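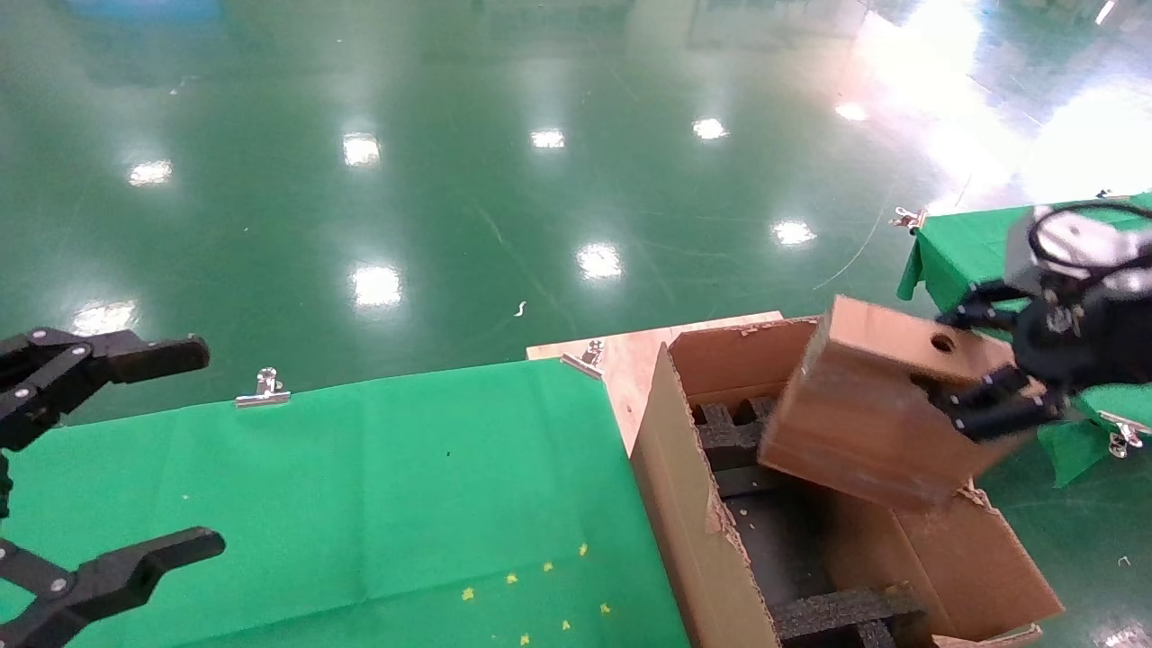 Keeping the Loan Boxes Moving: An Interview With the Brotness Regional Museum

September 8, 2023

The Brotness Regional Museum serves a county in which many schools are more than an hour's drive from its front door. For families and teachers in the outlying towns, the museum is known less for its galleries than for its loan boxes, which travel to classrooms, libraries and senior centers throughout the school year. The program sent out 348 boxes in its most recent season and holds 620 objects approved for handling.

As part of our series on small museums, we spoke with the museum's head of education, who has managed the loan program through two changes of building and one change of name. The conversation took place in the education office on the ground floor, shortly before the first fall deliveries.

The program began as a temporary measure. The museum's former building in Fidville was closed for roof repairs, and teachers who had already booked visits were offered a selection of objects to use in their own classrooms. "We expected it to last one term," the head of education said. "When the building opened again, the teachers came back, and they also asked whether they could keep the boxes. The board agreed to continue for a year. I do not believe there has been a vote on it since."

The early boxes were assembled from whatever the museum owned in duplicate. There were butter molds, school slates, flat irons and a large number of buttons. Each was sent with a typed sheet that gave the name of the object and its date. The sheets were accurate, the head of education said, but they were of little help to a teacher with 28 children and a lesson of forty minutes.

"The sheet told you that you were holding a butter mold. It did not tell you what to do next. A teacher in Fidville wrote to us and said that her class had named every object in six minutes and had then looked at her. We kept that letter, and we still read it to new staff."

The written materials were redesigned as a result. Each box now contains a short guide with questions in place of labels, and the name of the object appears only on the last page. Pupils are asked which parts are worn, which hand the object was made for, and what would have to be nearby for it to be of any use. Teachers may follow the guide in order or ignore it. The museum asks only that the objects be counted in and counted out.

Selecting objects for handling remains the most difficult part of the work. Anything placed in the handling collection is expected to be damaged in time, and the museum's collections policy treats it as a separate class of material. An object may be transferred only if the museum holds a better example, or if its history is unknown and unlikely to be recovered.

"Donors are sometimes upset by this, and I understand it," the head of education said. "A person brings us a grandmother's sewing case and hopes to see it behind glass. We have to explain that we have eleven sewing cases. What we can offer is that several hundred children will open and close it. Some donors are delighted by that and some take the case home again. Both are reasonable answers."

Not every idea has succeeded. A box on the Waltar textile mill, which employed much of the valley for three generations, was withdrawn after its second season. It contained bobbins, a time card, a pair of work shoes and a recording of looms in operation. The recording was popular with pupils and unpopular with the teachers in neighboring rooms. The larger problem, in the view of the head of education, was that the box said almost nothing about the people who had worked there.

"We had written it from the company's papers, since those were the papers we had. Families in Waltar noticed at once. A grandfather at one of the schools asked his granddaughter why there was nothing in the box about the strike, and she asked her teacher, and the teacher asked us. We did not have a good answer."

A revised version was issued in July after two years of interviews with former mill workers. It includes copies of family photographs, a lunch pail, and short passages from the interviews that pupils may read aloud. The recording has been kept, at a lower volume.

The program's finances are modest. Schools in the county pay nothing for the first box of the year and a small fee for each one after that. The remainder is met from the museum's general budget and from the Verschueren Fund, which was established by a local family to support rural schooling. The fund also paid for the present delivery van, to which the head of education referred several times with evident affection. It replaced a vehicle whose rear doors had to be tied shut.

Asked whether digital materials might one day replace the boxes, the head of education was careful. The museum has placed photographs of 700 objects online, and the pages are well used, particularly by older pupils preparing written work. Requests for boxes have not fallen as a result.

"I would not want to set one against the other. If you need to compare twenty quilts, a screen is very good. But a flat iron weighs what it weighs. We have had children put one down and say nothing for a moment, and then ask how long the ironing took. I have not seen the photograph produce that question."

The senior centers are a more recent addition, and they have changed the way the boxes are written. Older borrowers often know a good deal more about the objects than the museum does, and the guides for these visits leave several blank pages at the back. Corrections are welcomed and are frequent. A tool that had been listed for years as a leather punch was identified by a group in Fidville as part of a device for repairing harness, and three people present had used one.

"It was a very happy afternoon," the head of education said. "They were quite firm with us. We changed the catalog the following week."

Staffing is the chief concern for the years ahead. Two people prepare, check and deliver every box, and both have other duties in the museum. Returned boxes must be inspected before they are sent out again, and small repairs that would take an hour are often left until the summer. The museum has applied for support to employ a part-time assistant and expects to hear before the end of the year.

There is also a list of boxes that the education office would like to make if time allowed. It includes one on weather and farming, one on the railroad that once linked Waltar to Brotness, and one on school itself, to be built around a set of report cards found in an attic. The report cards are, according to the head of education, extremely frank, and permission is being sought from the families concerned.

Before the interview ended, we asked which object had been borrowed most often. The answer was a wooden ruler, plain and slightly bent, with a row of notches cut into one edge. Its history is not recorded and the guide does not explain the notches.

"Every class has a theory," the head of education said. "We write them down on a card that stays in the box – we are on the fourth card now. The best one so far came from a seven-year-old, who said that somebody was waiting for something and was counting the days."

Loan boxes for the spring term may be reserved through the museum's education office. Schools outside the county may apply, and are placed on a waiting list.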